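4. 시연 수집

4.1 시연 방식

본 연구에서는 같은 과제를 두 가지 방식으로 로봇에 보여 주었다. 첫째는 조작자가 로봇의 양팔을 직접 잡고 움직이는 직접 교시이고, 둘째는 조작자가 떨어진 자리에서 리더 장치를 움직이면 로봇 팔이 이를 따라가는 원격조작이다. 두 방식에서 얻은 관절 궤적은 같은 형식으로 저장하였으며, 이후의 학습 절차도 동일하게 두었다. 따라서 5장에서 보고하는 차이는 시연이 만들어진 과정의 차이에서 비롯된 것으로 본다. 다만 시연자의 숙련도까지 완전히 맞추지는 못했고, 그 영향은 4.5절에서 따로 다룬다.

직접 교시에서는 팔의 중력 보상만 켜고 위치 제어를 끈다. 조작자는 로봇의 뒤쪽에 서서 양손으로 좌우 손목 부근을 잡는다. 그리퍼의 개폐는 발판 스위치로 입력한다. 초기에는 손목에 붙인 버튼을 사용하였으나, 버튼을 누르는 순간 손목이 아래로 밀려 파지 직전의 궤적이 흔들리는 일이 잦았다. 발판으로 바꾼 뒤에는 이런 흔들림이 줄었지만, 좌우 발판을 혼동하는 실수가 새로 생겼다. 혼동이 일어난 시연은 조작자가 스스로 신고하고 그 자리에서 다시 시작하였다.

원격조작에는 자체 제작한 리더 장치 Hilotar를 사용하였다. Hilotar는 로봇 팔과 관절 배열이 같은 축소형 팔 한 쌍으로, 각 관절의 각도를 읽어 로봇 팔에 목표값으로 보낸다. 손잡이에는 방아쇠가 있어 당긴 정도에 비례하여 그리퍼가 닫힌다. 힘 반력은 제공하지 않는다. 조작자는 그리퍼가 물체를 물었는지를 눈으로만 판단해야 하며, 이 점은 얇은 테두리를 무는 과제에서 특히 문제가 되었다. 리더와 로봇의 초기 자세가 어긋난 상태에서 연결하면 팔이 갑자기 움직일 수 있으므로, 두 자세의 차이가 기준값 이하일 때만 추종이 시작되도록 하였다.

기록은 Plosura로 수행하였다. Plosura는 관절 각도, 그리퍼 개도, 머리 쪽 카메라 영상을 공통 시계에 맞추어 저장하는 프로그램이다. 조작자는 시작과 종료를 음성으로 알리고, 옆에 앉은 기록자가 키를 눌러 구간을 나눈다. 조작자가 직접 구간을 나누게 하는 방법도 시험하였으나, 종료 버튼을 찾느라 마지막 자세가 흐트러지는 경우가 많아 채택하지 않았다.

4.2 과제와 환경

수집 대상은 거실 정리 과제 가운데 바닥에 놓인 휴지통을 다루는 과제이다. 이 과제를 고른 까닭은 세 가지 어려움이 한 동작 안에 들어 있기 때문이다. 휴지통은 로봇의 허리보다 낮은 바닥에 놓이므로 양팔을 앞으로 길게 뻗어야 하고, 손잡이가 없어 테두리를 물어야 하며, 가벼워서 잘못 건드리면 물기 전에 밀려난다. 상자나 컵을 다루는 탁상 과제에서는 이런 조건이 동시에 나타나는 경우가 드물다.

과제는 네 단계로 나누었다. 접근 단계에서는 두 그리퍼를 연 채로 통의 좌우에 맞춘다. 첫 파지 단계에서는 왼쪽 그리퍼가 테두리를 문다. 둘째 파지 단계에서는 오른쪽 그리퍼가 맞은편 테두리를 문다. 이동 단계에서는 양팔로 통을 들어 지정된 위치에 내려놓는다. 왼쪽을 먼저 무는 순서는 예비 수집에서 정하였다. 양쪽을 동시에 물도록 했을 때에는 두 그리퍼가 통을 사이에 두고 서로 미는 힘이 생겨 통이 기울었고, 조작자마다 이를 바로잡는 방법이 달라 시연이 고르지 않았다. 한쪽을 먼저 고정하면 다른 쪽을 맞추는 동안 통의 위치가 덜 흔들린다.

실험 공간은 일반 가정의 거실을 본떠 소파와 생활용품을 둔 방이다. 소파 위의 천은 일부러 정돈하지 않고 두었다. 배경이 지나치게 깨끗하면 학습된 정책이 통의 윤곽 외의 단서에 의존하는지 확인하기 어렵다는 점을 고려한 것이다. 통의 초기 위치는 로봇 정면의 바닥에서 시연마다 조금씩 바꾸었고, 로봇 본체는 한 차례의 수집이 끝날 때까지 옮기지 않았다. 그림 3은 휴지통 과제에서 두 그리퍼가 열린 상태와 왼쪽 그리퍼가 테두리를 문 상태를 각각 보여 준다.

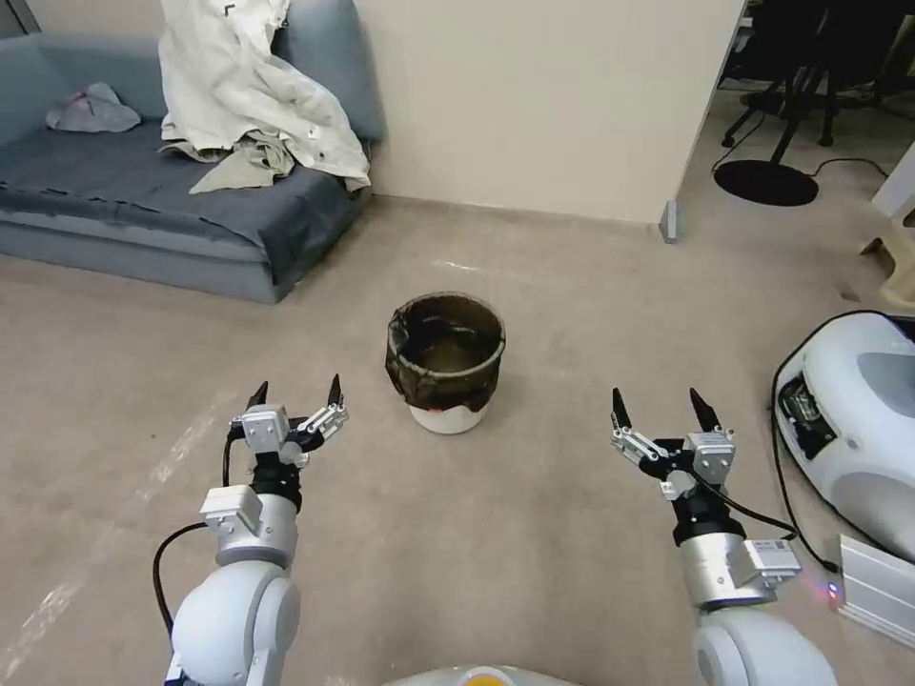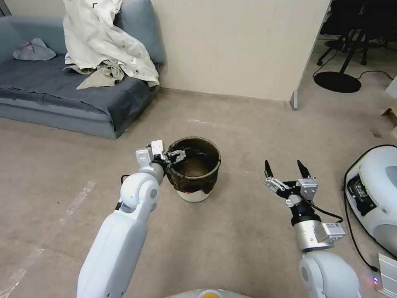

그림 3. 휴지통 과제의 두 상태. (a) 위: 양쪽 그리퍼가 모두 열려 있다. (b) 아래: 왼쪽 그리퍼가 통의 테두리를 물고 있고 오른쪽 그리퍼는 열려 있다.

단계 사이의 경계는 그리퍼 개도와 손끝 속도를 함께 사용하여 정하였다. 개도만으로 경계를 잡으면 조작자가 물기 직전에 방아쇠를 조금 당겼다가 놓는 예비 동작까지 파지로 분류된다. 이에 따라 개도가 줄어든 뒤 일정 시간 유지되고, 그동안 손끝 속도가 낮게 머무르는 지점을 파지 완료로 정의하였다. 자동으로 찾은 경계는 기록자가 영상을 보며 다시 확인하였다. 자동 경계와 사람이 정한 경계가 크게 다른 경우에는 사람의 판단을 따랐다.

4.3 조작자와 수집 절차

시연은 Seraina Fuchs, Fabian Aigner, Hsiu-ying Cheng의 세 명이 맡았다. Fuchs는 Hilotar의 제작에 참여하여 원격조작에 익숙하였고, Aigner는 직접 교시 경험이 많았다. Cheng은 두 방식 모두 이번 수집에서 처음 접하였다. 기록과 안전 정지는 Wendelin Holzer가 담당하였다. 비상 정지 스위치는 수집 내내 기록자의 손이 닿는 곳에 두었다.

각 조작자는 본 수집에 앞서 연습 시간을 가졌다. 연습에서는 통 없이 팔만 움직이는 동작, 통의 테두리를 한쪽만 무는 동작, 전체 과제의 순으로 진행하였다. 연습 기록은 학습에 사용하지 않았다. 연습을 마친 조작자는 직접 교시와 원격조작을 번갈아 수행하였다. 한 방식을 몰아서 수행하면 뒤에 수행한 방식이 피로의 영향을 더 받게 되므로 이를 피하려는 조치이다.

조작자에게는 세부 궤적을 지시하지 않았다. 지시한 내용은 파지 순서와 최종 위치, 그리고 실패했을 때의 처리뿐이다. 통이 밀려나거나 기울었을 때 조작자가 스스로 회복할 수 있으면 계속하고, 팔이 닿지 않는 곳까지 밀려난 경우에는 중단하도록 하였다. 회복 동작이 들어간 시연은 별도의 표시를 붙여 보관하였다. 이 시연들을 학습에 포함할 것인지는 연구진 안에서도 의견이 갈렸으며, 최종적으로는 포함한 경우와 제외한 경우를 모두 실험하였다(5.3절).

원격조작 시 조작자의 시야는 두 조건으로 두었다. 한 조건에서는 조작자가 로봇 옆에서 통을 직접 보았고, 다른 조건에서는 머리 쪽 카메라의 영상을 화면으로만 보았다. 화면 조건에서는 깊이를 판단하기가 어려워 손끝이 테두리의 안쪽에 있는지 바깥쪽에 있는지를 잘못 보는 일이 있었다. Cheng은 손목을 작게 좌우로 흔들어 손끝과 테두리의 상대 위치를 확인하는 습관을 보였다. 이런 동작은 사람에게는 유용한 정보를 주지만, 궤적을 그대로 모방하는 정책에는 목적이 불분명한 흔들림으로 남는다. 본 연구에서는 이를 제거하지 않고 원래의 궤적을 유지하였다.

4.4 수집 결과와 선별

수집한 시연은 모두 181건이다. 이 가운데 직접 교시가 47건이고 나머지는 원격조작이다. 직접 교시의 수가 적은 것은 조작자의 부담 때문이다. 바닥 높이의 물체를 다룰 때 조작자는 로봇 뒤에서 몸을 숙인 채 양팔을 앞으로 밀어야 하며, 이 자세를 오래 유지하기 어렵다. Aigner는 직접 교시에서 가장 안정된 궤적을 보였으나, 오후 수집에서는 접근 단계의 시간이 뚜렷하게 늘어났다.

선별 과정에서 13건을 제외하였다. 제외 사유는 영상과 관절 기록의 시간 어긋남, 중단된 시연, 파지 순서 위반의 세 가지이다. 시간 어긋남은 7건에서 발견되었고, 모두 같은 날 카메라 연결이 불안정했을 때 기록된 것이었다. 처음에는 어긋난 시간을 보정하여 살리려 하였으나, 한 시연 안에서도 어긋나는 정도가 일정하지 않아 포기하였다. 순서 위반은 오른쪽 그리퍼가 먼저 테두리를 문 경우로, 과제 자체는 완료된 시연이었다. 완료된 시연을 버리는 데에는 아쉬움이 있으나, 같은 초기 상태에서 서로 다른 순서가 섞이면 정책이 두 순서 사이에서 머뭇거리는 현상이 예비 실험에서 관찰되었다.

선별 뒤의 시연에서 두 방식은 서로 다른 경향을 보였다. 직접 교시의 궤적은 접근 단계에서 매끄럽고 곧았다. 조작자가 팔의 무게와 접촉을 손으로 느끼므로 손끝이 테두리에 닿으면 곧바로 멈추거나 방향을 바꾸었다. 반면 양팔을 동시에 움직이는 이동 단계에서는 좌우의 높이가 어긋나는 경우가 있었다. 한 사람이 두 팔을 뒤에서 밀어야 하므로 힘을 고르게 주기 어려웠던 것으로 보인다. 원격조작의 궤적은 이와 반대로 이동 단계가 고르고 접근 단계가 느렸다. 조작자는 테두리 근처에서 여러 번 멈추었고, 방아쇠를 당기기 전에 손끝의 위치를 다시 맞추었다.

영상에도 차이가 있다. 직접 교시에서는 조작자의 팔과 손이 영상에 자주 들어온다. 실행 시에는 사람이 없으므로, 이런 영상으로 학습한 정책은 훈련과 실행의 조건이 달라진다. 이를 줄이기 위해 직접 교시로 얻은 관절 궤적을 사람이 없는 상태에서 재생하고, 재생 중의 영상을 학습에 사용하였다. 재생할 때에는 통을 바닥의 표시에 맞추어 초기 위치로 되돌렸다. 재생이 원래 시연과 완전히 같지는 않았으며, 테두리를 무는 위치가 조금 달라져 파지에 실패한 경우에는 통의 위치를 다시 맞추어 재생하였다. 원격조작 시연에는 이 과정이 필요하지 않았다.

4.5 수집 과정의 한계

첫째, 조작자 수가 적다. 세 명의 경험이 서로 달라 방식의 효과와 숙련의 효과를 분리하기 어렵다. 조작자별 결과를 부록에 따로 실었으나, 이를 통계적으로 비교하기에는 표본이 충분하지 않다. 특히 Fuchs의 원격조작은 다른 두 사람보다 눈에 띄게 빨랐고, 원격조작 전체의 평균 시간에 큰 영향을 주었다. 장치를 만든 사람이 조작자를 겸하는 구성은 후속 연구에서 피하는 것이 바람직하다.

둘째, 통의 종류가 한정되어 있다. 본 과제의 파지 전략은 그리퍼의 두 손가락 사이에 테두리가 들어간다는 전제에 기대고 있다. 테두리가 두껍거나 뚜껑이 있는 통에서는 같은 시연을 사용할 수 없다. 내용물이 차 있는 경우도 다루지 않았다. 무게가 늘면 첫 파지 뒤에 통이 밀려나는 문제는 줄어들겠지만, 이동 단계에서 손끝이 미끄러질 가능성이 커진다.

셋째, 바닥의 상태를 통제하지 않았다. 통을 미는 데 필요한 힘은 바닥재에 따라 달라지며, 첫 파지에서의 실패는 이 힘에 민감하다. 다른 방에서 수집한 소수의 예비 시연에서는 같은 조작자가 같은 속도로 접근하여도 통이 더 멀리 밀렸다. 예비 시연은 기록 형식이 달라 본 분석에 포함하지 않았다.

넷째, 단계 경계의 확인을 기록자 한 사람이 맡았다. Holzer가 정한 경계를 다른 사람이 독립적으로 검토하지 않았으므로, 특히 접근과 첫 파지 사이의 경계에는 판단의 치우침이 남아 있을 수 있다. 원격조작에서는 조작자가 테두리 앞에서 멈추는 시간이 길어 이 구간을 어느 단계에 넣는가에 따라 단계별 시간이 달라진다. 본 논문에서는 그리퍼가 닫히기 시작하기 전의 정지 시간을 모두 접근 단계에 포함하였다. 5장의 표에 나오는 접근 시간도 같은 기준을 따른다.

5. 학습 결과

5.1 비교 조건

정책은 시연 방식에 따라 세 조건으로 학습하였다. 직접 교시만 사용한 조건, 원격조작만 사용한 조건, 두 방식을 섞은 조건이다. 원격조작만 사용한 조건에서는 시연 수를 직접 교시와 맞추기 위해 무작위로 일부를 골랐고, 전체를 사용한 결과도 함께 제시한다. 입력은 머리 쪽 카메라 영상과 양팔의 관절 각도이며, 출력은 다음 구간의 관절 목표값과 그리퍼 개도이다. 신경망의 구조와 학습률은 세 조건에서 동일하게 유지하였다.

평가에서는 통을 시연 범위 안의 위치에 놓고 로봇이 네 단계를 스스로 수행하게 하였다. 각 단계의 성공 여부를 따로 기록하였으며, 앞 단계에서 실패하면 뒤 단계는 평가하지 않았다.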